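**Kitchen rig budget, have to submit before the December freeze. What am I missing?**

**ishearer**, Oct 24, 2024

Quick one, in a rush. We've been running the tabletop tasks in sim since spring. Group head now says OK, buy the real thing, one arm, one table, one bay. The form wants a full list and I get one go at it.

What I have so far:

- arm + controller, quote in
- two-finger gripper, quote in
- table and mounting plate, nearly £2,000 from Fillex
- 2 cameras plus stands
- workstation (have one, might get away with it)
- props: 53 items, veg and crockery mostly
- "misc"

Misc is doing a lot of work there. Task set is pick and place, veg into crockery, then clearing the table. Same as we run now.

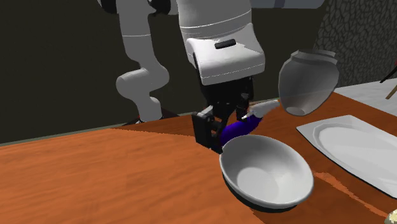
The gripper line is the one I keep going back and forth on. Stock fingers are cheap and come with the quote, custom ones from Kestness are silly money plus a wait. But look how close it gets on the aubergine, the finger tip is right down at the rim of the bowl and there's a see-through jar standing just behind. In sim a knock costs me nothing. On the bench I'm paying for bowls. So do I put spare fingers in the bid, or spare bowls, or both?

Iona

---

**halina_w**

Spare fingers. Always. Two sets min, three if the form lets you. Bowls come from the supermarket, don't even put them on the form, petty cash.

Also your table price is mad?? What are Fillex selling you, a worktop or an altar. We got ours made by a joiner in Pendness for a lot less and it's been fine.

---

**minttu_s**

Disagree on the table. A joiner's table is fine until the arm does a fast move and the whole thing wobbles and then your camera calibration is rubbish by lunch. Been there. Separate base for the arm, bolted to the floor, table next to it. Then the table can be any old table.

@ishearer does the Fillex quote include a floor plate or only a table-edge mount? Check the small print, ours was extra.

---

**ishearer**

Table-edge. Just looked. Floor plate is "on request" with no price, great. Will email them.

Halina, it includes delivery and levelling if that helps. Still dear, I know.

---

**halina_w**

Levelling! It's four legs and a shim

---

**marjatta_h**

Boring but: guarding. Nobody has said it yet. Your safety person will want either a fence or a scanner or a written reason why neither, and whichever it is costs money or weeks. We left it out at Bragança and the arm sat in its crate till someone found the cash. Put a line in. Even a wrong number is better than no line, you can move money between lines later but you can't add one (at our place anyway, check yours).

Other lines to have:

- e-stop, second one, by the door
- electrician
- lights. Proper ones, with blinds for the window if there is one
- insurance top-up
- shipping and import, ask who pays
- service visit year 2

---

**ishearer**

Oh no. No guarding line, no electrician, no import. Thankyou.

Is lighting really needed? Room has ceiling panels.

---

**minttu_s**

Yes. You'll have hard shadows over half the table at some hour of the day and the policy will have opinions about them. Two softboxes and a blackout blind, it isn't much money.

---

**vilja_n**

Going to be the awkward one. Why are you buying at all yet? How many of the sim tasks are solid? We bought early, arm spent most of its first year as a coat stand while we fixed things we could've fixed on a desktop. Spend on compute now, ask for the arm next round. If the easy scene works but the cluttered one doesn't, real hardware only makes that slower to find out.

---

**ishearer**

Fair. Easy scenes fine. The cluttered one is where we're stuck, big jar near the edge, spray bottle in front of the bowl, apple and greens behind. Approach past the bottle is the bit that goes wrong.

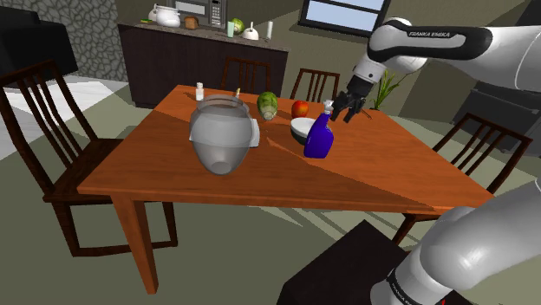 But if I don't bid this round the money goes to someone's microscope and there's no next round, or so I'm told. So it's buy now or explain to people why we have a robot project with no robot. Could stage it? Arm and base this year, cameras and props out of next year's running costs. Would that fly with your lot?

---

**vilja_n**

Staging is OK if the arm warranty starts at commissioning and not at delivery. Ask. Get it in writing. If it starts at delivery you're paying for cover on a crate.

Still think you should put a compute line in. We costed 200 GPU hours for a retrain of each task and went over.

---

**halina_w**

Staging cameras is a false saving imo. You'll want them day one, and they're small next to the arm. Stage the props.

Actualy on props: 53 is a lot for a first bay. Which of them can't you get in town?

---

**ishearer**

Hardly any. Plastic veg was from a catalogue, so it matches what we've modelled. The jar is a pain, haven't found anything near that shape that isn't a museum piece.

---

**minttu_s**

See-through stuff: budget for a camera that copes, or drop it from the first task list. Depth on clear plastic is miserable. I'd drop it. Put an opaque jug in and come back to it.

And real veg goes off, whoever says "just use real ones" has not opened the lab on a Monday.

---

**halina_w**

I was about to say just use real ones

---

**marjatta_h**

Rubber fakes are slippy compared with the real thing, mind. Buy a few of each and try them before you order the lot. Friction in your sim is whatever you typed in. The fake aubergine won't agree.

---

**ishearer**

Right, redone list, shout if stupid:

- arm, controller, warranty from commissioning (asking tonight)
- floor plate, bolted, separate from table
- table: joiner OR Fillex without the mount, getting both prices
- stock gripper + spare fingers, two sets. No custom
- cameras, both, this year
- lights + blind
- guarding: placeholder till safety call me back
- second e-stop, electrician
- import/shipping
- compute, small line, Vilja wins that one
- props: starter box only, rest next year. no jar
- service visit yr 2

Misc gone. Kestness off the list, sorry Kestness.

---

**vilja_n**

Better. Don't delete misc, call it consumables and keep it. Tape, cables, the adaptor nobody ordered.

Still think you're a year early.

---

**minttu_s**

Check the door width before you order the floor plate.

---

**ishearer**

Door is fine. Lift I haven't measured. Going down with a tape now, will post when Fillex reply.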